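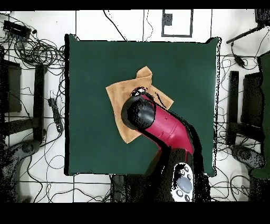
Posted 2020-12-11 by the instructor, Robot Manipulation course, Plidenmont
14 shares | 2 comments

Handout: cloth, and why we score corners

OK, so last time I ran out of board before I got to the good part, and a couple of you asked me to write it up. This is the write-up. It's messier than the slides but it has the stuff I say out loud and then forget to put on the slides.

We've spent most of the term on rigid things. Give me a block and six numbers and I can tell you exactly where it is. Now give me a towel. How many numbers do you want? You can grab a corner, move your hand ten inches, and the rest of the cloth does whatever it feels like (friction with the table, how stiff the hem is, which fold was already sitting underneath). The state is huge and a good part of it is hidden, since the top layer covers up the one you care about.

There are two ways people go at this. You can build a model of the cloth, simulate it, and plan in the simulator. Or you can skip the full state and learn a mapping straight from camera views to the next arm motion. The method I want you to know for this unit, which I call Pestska in the code and in the homework, is the second kind with a small piece of the first kind bolted on.

The small piece is a corner map. For every pixel, the network guesses two things: is this a real corner of the cloth, and is it a fold pretending to be a corner? That second one matters so much! A folded edge makes a lovely sharp point from above, and a robot that grabs it and pulls will happily drag the whole towel across the table.

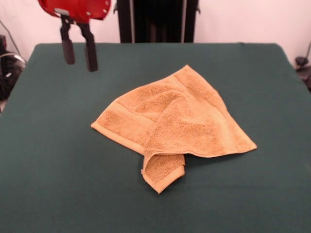 So the policy gets the corner map plus the raw view, and it puts out a grasp point, a lift height and a place point. That's one action. Then it looks again. I can't stress the looking again part enough, because cloth never lands quite where you meant it to, and a plan made three moves ago is junk by now.

Training: we used 200 demonstrations, all done by a person guiding the arm, all with terry cloth towels. Terry is a mean choice. The loops make their own little shadows and the depth readings get noisy right where the layers meet, so edges smear. What saves us is the hem. It's flatter and smoother than the pile, and when we looked at what the network paid attention to, hems lit up all over the place. I love this result, partly because I'd have bet on color.

We compared against Tarar, our plain baseline, same data, no corner map. Both did fine when the towel started out nearly flat. Once a corner was tucked under, Tarar went for false corners a lot more often and then got stuck in a loop, pulling the same fold back and forth. Pestska still fails, to be fair. Its favorite mistake is picking up 2 layers when it wanted one. From overhead, a pinch that took both layers can look just like a clean one until the lift, and by then you've undone your last move.

Things I'd like you to be able to explain at the whiteboard:

Why a small error in the grasp point hurts more on cloth than on a block.

What hidden layers do to a policy that only sees the current view. (Would memory help? How much would you keep?)

Why I don't use "percent of table covered" as the only score. Think of a towel that's spread wide but twisted.

For the homework, load the Havden set from the course folder and label corners by hand on 3 scenes before you run anything. Please do it in that order. If you see the network's guesses first you'll agree with them, I do it too. Then write up 2 places where you and the network disagree and tell me who's right.

Next unit is two arms, and we start with the same towels.

2 comments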